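August, 3:40 pm. Wrist camera comparison, continued.

Swapped the Brovora camera for the Skerkov and kept the same bracket. Exposure locked at 666, gain at default. Left the gripper on so its share of the view counts against each camera the way it would on a real job. Green surface with the white grid as background for both.
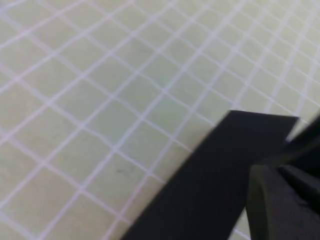
Focus is the main open item. With the arm tilted over, the far squares bunch up and the line finder starts merging neighbors. Raised the edge threshold from 135 to 624 — fewer false lines, but it also drops some real crossings. Hinata Nomura thinks we should mask the fingers first and tune after that. Agreed, will do it in that order.

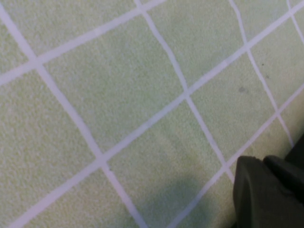 Mask needs to cover the lower right corner with some margin, and the shadow probably wants its own lower weight instead of a hard cut. Small specks on the green are fine to leave in, the filter should ignore them.

To do: write the mask file, rerun both cameras at 2,000 frames each, send the logs to Þórarinsdóttir. Check the bracket screws before the next swap.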